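Print this page | E-mail this chapter | 14 shares

Search: teleoperation kinesthetic

Chapter 6. Teaching by Demonstration

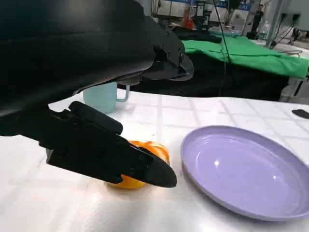
A demonstration is a recorded run of a task in which a person supplies every motion. Two methods are in common use. In hand guiding, the operator holds the arm and moves it through the task. In remote control, the operator moves a second device and the arm follows -- often with a small delay.

Bajwa's Lumbao set, used in the exercises, holds 381 demonstrations, 262 of them recorded by remote control. Section 6.1 defines the joint and gripper signals stored at each time step. Section 6.2 treats operator error.

0 comments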